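How I clean my herringbone floor without leaving streaks

I used to mop this floor the way I mopped my old kitchen tile, with a big bucket and a lot of enthusiasm, and every time the sun came in I had stripes going every which way. Herringbone laminate is sneaky like that! The boards run in different directions, so any streak catches the light from somewhere.

First, vacuum. Use the bare floor setting (brush roll off) and follow the diagonals, so the grit in the seams gets pulled along with you. I go over the doorway twice, that's where our dirt lives.

Next, mix your cleaner. I put 5 ml of plain dish soap in 1000 ml of warm water and pour some into a spray bottle. I tried the Tenduvex concentrate for a while and it smelled great, but it left a film I could write my name in.

Now spray a patch about as big as a bath mat and wipe it right away with a flat microfiber pad. The pad should be damp, never dripping. Wring it, then wring it again. Laminate hates standing water and the seams will puff up if you let it sit, ask me about my hallway.

Rinse the pad often and swap it when it looks gray. I go through three on a normal day, more in August when everyone's in and out of the yard with wet feet.

Last, buff with a dry pad, again along the diagonal. Socks work too, and my kids will do it for free if I put music on.

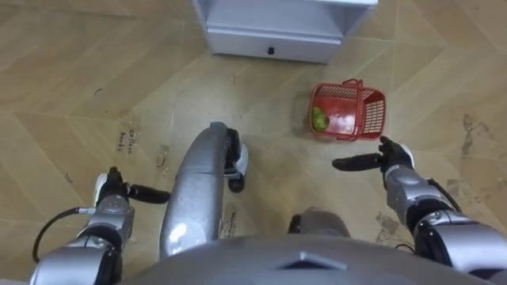 For scuffs I keep a white pencil eraser in the junk drawer. Rub lightly, wipe off the crumbs, and leave the melamine sponges for the bathtub, they'll dull the finish.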